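# As garras do clube já saíram da gaveta

Passei a tarde de ontem no clube de robótica de Mokton e saí de lá com tinta na manga e vontade de me inscrever (não tenho idade, já perguntei). O projeto deste ano chama-se Jin e a ideia é simples de contar e chata de fazer: ensinar um braço robótico a arrumar uma mesa de pintura. Pincéis no recipiente, tampas nos frascos, papel direito. Coisas que eu própria não faço em casa!

Quem puxa pelo grupo é a professora Napaporn Nakpan, que chegou à escola há dois anos e que tem uma paciência que eu não sei de onde vem. São 6 alunos no projeto, quase todos do secundário, e desde março que trocam mensagens sobre parafusos a horas pouco recomendáveis. Vi algumas. Uma delas, das onze e tal da noite, dizia só "o dedo esquerdo outra vez".

O que me apanhou de surpresa foi ver que, nesta fase, quem trabalha são as pessoas. Os alunos pegam numa garra em cada mão e fazem a tarefa eles mesmos, devagar, vezes sem conta, e fica tudo gravado para o robô aprender com isso depois. Eu achava que se escrevia um programa e pronto. Riram-se de mim, com alguma razão.

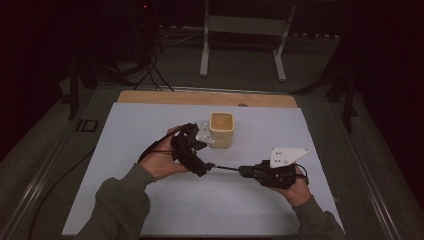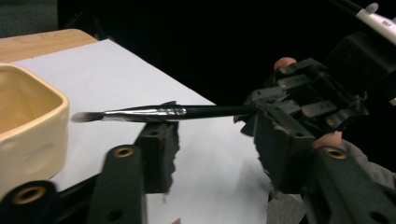 ## Quantas vezes é que isto se repete?

Muitas. O objetivo são 500 gravações boas até ao fim de maio, e a palavra que conta aí é "boas": se o pincel cai, se alguém espirra, se a manga tapa a câmara, apaga-se e começa-se de novo. Quando saí iam em 80, escritas a giz no quadro ao lado de um desenho bastante feio de uma lagosta. Parece que a lagosta é a mascote. Não consegui apurar quem a desenhou e ninguém se acusou.

Pedi para experimentar, claro. Deram-me as garras, explicaram-me onde pôr os dedos e eu agarrei um pincel à terceira tentativa, toda contente, para depois o largar fora do sítio. A professora foi simpática ("para primeira vez, está ótimo"), mas reparei que a minha gravação foi logo para o lixo. O difícil é que não se sente nada do que se está a apertar, é tudo a olho, e um pincel fininho roda com uma facilidade irritante. Com objetos maiores safei-me melhor, vá.

Os miúdos têm um truque que me ensinaram e que passo já a quem for visitar: cotovelos encostados ao corpo e mexer a partir do pulso. Faz diferença, juro.

## E a seguir, Troseck

O grupo vai levar o Jin ao encontro de clubes de Troseck, onde este ano estão inscritas 29 equipas. Cada uma tem direito a uma demonstração curta em frente ao júri e depois fica com uma banca durante a tarde, para quem quiser fazer perguntas. O pessoal de Cludstead também vai, e pelo tom com que me falaram deles percebi que há ali contas antigas por ajustar. No ano passado ficaram à frente de Mokton por muito pouco, com um carrinho que separava berlindes por cor, e a coisa ainda dói.

Falta bastante até lá. A parte de treinar o robô com as gravações ainda nem começou, o cartaz da banca está por fazer e há uma discussão acesa sobre se a demonstração deve ter música (eu votei que sim, mas o meu voto não conta). A professora quer ainda uma semana inteira só para ensaiar a apresentação falada, e essa, a julgar pelas caras, é a parte de que eles menos gostam.

O clube abre as portas às famílias num dos próximos finais de tarde, a partir das 17h30, na sala ao fundo do corredor de artes. Dá para pegar nas garras e tentar a sorte. Quem tiver pincéis velhos em casa pode levá-los: pedem tamanhos e feitios variados, quanto mais gastos melhor, e há uma caixa de cartão à entrada da sala para os deixar. Eu já separei os meus.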